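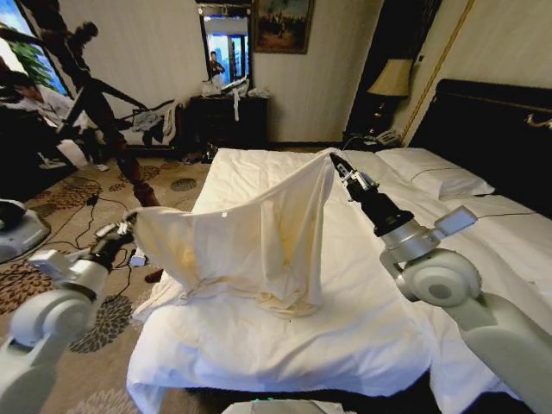 Hokbridge - Sunday, June 28, 2026

Members' News > The Wynne > Rooms and Linen

Search this newsletter Enter keyword Go

6 min read

Cream covers on the beds, and what is staying in the bedrooms

The change of bedding at the Wynne is under way. The white sheets are staying. What changes is the layer on top, where a light cream cover takes the place of the heavy quilted spread most of you will remember from previous stays. The old spreads were warm, but they took most of a day to dry and they slid off the bed at night. Several of you told us so on the comment cards, and we agree.

The new covers come from Kokirden. We ordered 43 of them, enough for every bed with spares on the shelf for the changeover days. They are lighter than the spreads and fold down small enough to fit in the dresser if you find you don't want one on the bed. There is a blanket in the closet of each room for cold nights, same as before.

How the beds are made

Members on the longer summer stays often make up their own beds between changes, and we have been asked to put the method in writing. It is not complicated.

Strip the bed down to the mattress and put the pillows on the dresser or a chair. The bottom sheet goes on first. Start at the headboard end, tuck it in, then walk to the foot and pull it straight. The sheets we use are cut generously, so there will be extra along the sides. You can tuck it or let it hang. If it hangs over the front edge of the mattress in wrinkles, run a flat hand down it once and leave it at that. It will look different again by bedtime.

For the cream cover, take hold of two corners and lift. Bring them up high enough that the cloth peaks and clears the mattress, then let it come down and settle. A cover that gets dragged across a made bed takes the sheet with it, and you end up doing both over again. Two people make it easier, one at each side. If you are on your own, set the far corner first, then come around to the near one.

Once the cover is down, check the middle. The cloth tends to sag and crease there, and a tug from the foot end usually takes care of it. The cream shows folds more than the old spreads did, and in lamplight they can look yellowish. That is shadow in the fold. It is not a stain, although two covers have already been sent back to the laundry by members who thought it was.

Pillows go on last, up against the headboard. Seams can face either way.

Before you pull anything, look for cords. Phone chargers get left across the sheet all the time, and a cord caught under the cover will bring whatever is on the other end of it off the nightstand.

The rest of the furniture

Some members had heard that the bedrooms were going to be cleared and refurnished. They are not. The dark padded headboards stay. So do the dark wood dressers and the mirrors above them, and the framed paintings stay where they hang. We looked at replacing the bedside lamps with something fixed to the wall and decided against it. The beige cone shades give a good light for reading and the lamp can be moved closer to the bed, which a wall light can't.

The white telephones beside the beds are staying too. Cell reception in this part of Hokbridge has not improved, and the room phones are still the surest way to reach the front desk at night. Dial 10 for the desk. If yours has no dial tone, check that the cord at the back is pushed all the way in before you report it.

One dresser drawer per room has been sticking in damp weather. We know about these. A candle stub rubbed along the runner helps until it can be planed.

Dresser tops

On changeover mornings the dresser does duty as a worktable. Plastic bags, folded cloths, clean pillowcases and whatever else is on its way in or out of the room gets set down there, and if you walk in partway through you will find it covered. It is put right before the room is handed over. Please don't help by moving things to the bed. Bags set on a clean sheet mean another clean sheet.

If you have left your own belongings on the dresser and your linen is due to be changed, put them in the top drawer the night before. We lost track of a pair of reading glasses in June this way, and they came back from the laundry inside a pillowcase. The glasses were fine.

Laundry

All bed linen now goes through Clitix on the far side of the river. The bags go out on changeover days and come back within 72 hours, which is longer than we were used to with the machines in the basement, but the sheets come back pressed and the basement is no longer full of steam. The old machines are still there for your own clothes.

A few requests to keep the bags straight:

Bed linen only in the tall bags. Towels go in the short ones.

Take the covers off the pillows. Whole pillows in the bag hold everything up.

Cream and white can go in together. We asked.

Anything with a spill on it, knot the corner so it gets looked at first.

The bags are kept in the linen closet at the end of the upstairs hall. If the closet is locked, ask at the desk for the key and bring it back the same day.

Ceilings and walls

With the furniture settled, the other question on the comment cards was paint. The stepped edges of the white ceilings are a job to dust, and they collect more than you would think from below. A long pole and a dry cloth will do most of it. Wet cloths leave gray streaks on the paint, so please don't use them, even on a spot that bothers you. Tell the desk and we will bring the ladder.

The tan wood paneling has no plans against it. It gets wiped down with a barely damp cloth twice a year and left to itself otherwise. Please don't use spray polish on it. The white walls next to it are due for a fresh coat once the summer bookings are over, and we are staying with white. Cream was suggested, to go with the covers, and the samples looked dingy against the ceiling. 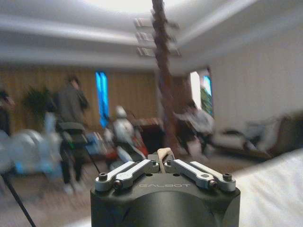 The tiered white ceiling and the tan wood paneling at the Wynne.

Curtains are a separate matter. The rooms on the garden side get strong light early in the day, and members who sleep late have been pinning towels over the rods. Heavier linings have been priced and the figure is with the office. Until there is an answer, please use the clothespins from the laundry basement. Safety pins have torn two hems.

When it will be done

The changeover covers 16 bedrooms and is being done between stays, so nobody should have to move out of a room for it. If you arrive and find an old spread on your bed, your room hasn't come up yet. You can ask for a cream cover at the desk and put it on yourself.

The old spreads are stacked in the downstairs hall. They are clean. Members are welcome to take one home, first come, and the ones with worn edges make good dog beds or moving blankets. Whatever is left at the end of the summer will go to the animal shelter.

Comment cards are in the rack by the front door. Please write the room number on the card if the comment concerns a particular bed, drawer or lamp. The last batch included one that said only "the left one squeaks," and we would like to fix it.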